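Moving the Desk Again

So I moved my desk. Again. Regular readers (hi, Mom) will remember I swore in the spring that the desk was staying where it was until one of us died, and it lasted until October.

The trouble started with a sock. I dropped it behind the desk on a Tuesday night, pulled the desk out to get it, and noticed how much nicer the light from my lamp looked with the desk at an angle. By eleven I had everything off it and was pushing the thing across the floor on a folded bath towel. If you have never slid furniture on a towel, please try it! My downstairs neighbor has opinions about me already and I don't think she heard a thing.

I should back up and say what I want this room to do. I work in it from eight until whenever, I write this blog in it, and twice a year my sister Analyn sleeps in it on a mattress that has to come from somewhere and go back to somewhere. For a long time I treated it as an office that a person occasionally slept in. Then I'd sit down after dinner to write something fun and feel like I was about to get an email about invoices.

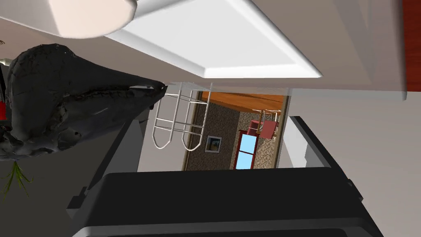

My friend Rowena Lumanlan thinks the whole problem is the direction I face. She has been saying this for years. Her rule is that you work facing a wall and you do everything else facing the door, and if you only have one desk then you get a chair on each side of it. I laughed at the two chairs thing. I now have two chairs. The second one came out of the kitchen, so now we're one short at dinner, but we were never using the fourth one except for coats.

And the funny part is how well it works. During the day I sit on the wall side and get through my list. At night I walk around, sit on the other side, and it feels like a different desk. Same scratches, same mug ring, completely different mood. I wrote 700 words the first night without getting up once, and if you know me you know I get up for anything. A noise. The thought of crackers.

OK, the measurements, because somebody always asks. The desk is 42 inches wide, which sounds small and is small. I bought it used from a man who was moving and it has one drawer that sticks in the summer. I looked hard at a bigger one from Quintero last year and even had it in the cart, and then I saw it would cost me 600 dollars plus delivery up the stairs, and I closed the laptop and went for a walk. I'm glad now. A bigger desk would never have fit at an angle, and I'd have filled the extra room with paper anyway.

Paper is the part I haven't solved. I had a tray system. I had a better tray system after that. Analyn gave me a label maker, which was kind, and I labeled one tray "Soon" and everything I own went into it. Insurance letters, the warranty for the kettle, a birthday card I bought for my uncle Reynaldo and then mailed him a different one.

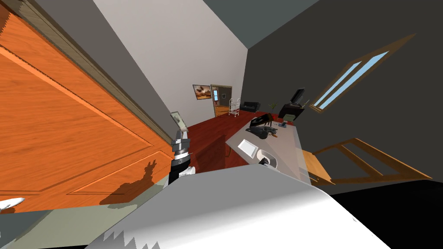 Old house, big doors, and never enough places to put a letter down.

What I'm trying now is no trays at all. Anything that comes in gets opened standing up, before I'm allowed to sit. If it's trash it goes right out. If it needs an answer I answer it standing up, and it's amazing how short my answers have gotten. If it needs to be kept it goes in a shoebox, one shoebox, and when the lid won't close I have to go through it. So far the lid closes if I press.

The other thing I changed was sound. I used to play music all day and then wonder why I was tired of music. Now mornings are quiet, afternoons are the radio turned down low enough that I can't follow the words, and I save the records for the evening chair. Florante lent me a stack of his and told me to take my time with them — he may regret that. There's one by a band called Kerkier that I had never heard of and I've played side two so much that my husband hums it doing dishes. He says he hates it. He knows every note.

I did try one of those planning apps too, Dromo, for exactly one week. It was pretty! It sent me a little chime every time I hadn't done something, and I hadn't done a lot of things. I've gone back to the backs of envelopes. An envelope has never chimed at me.

What else. The plant went to the top of the bookcase and seems to be sulking, though it did that in the old spot too. I found three pens I'd accused other people of taking. The extension cord now crosses a part of the floor where I walk, so that has to be fixed before Analyn comes or she'll go flying in the dark looking for the bathroom. I measured for one of those flat cord covers and then wrote the number on an envelope and threw the envelope out, standing up, very efficiently.

I put a short version of all this in the newsletter last week and got more mail than I've had in ages. People have strong feelings about where a desk goes. A couple of you think I'm wrong to have my back to the door at all, even in the daytime.

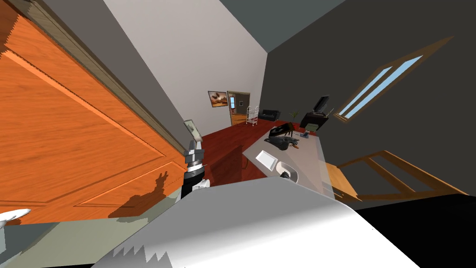
Maribeth Espiritu wrote that she tried the wall side for a whole winter and kept turning around to check for people, so she hung a small mirror over the desk and hasn't turned around since. She also said the shoebox won't last, that she is on her fourth, and that I should at least write the year on the lid before I forget which one has the tax stuff.

I wrote the year on the lid. The mirror I'm less sure about, mostly because I've seen my face at three in the afternoon and I don't think it would help with the invoices. But I do keep turning around. I noticed it right after I read her note and now I can't stop noticing. There's a little round mirror in the hall closet from our old apartment, and I may stick it up this weekend and see how I do. If you've got a better idea, the comments are open, and if you have a cord cover you're not using, I'll trade you a label maker.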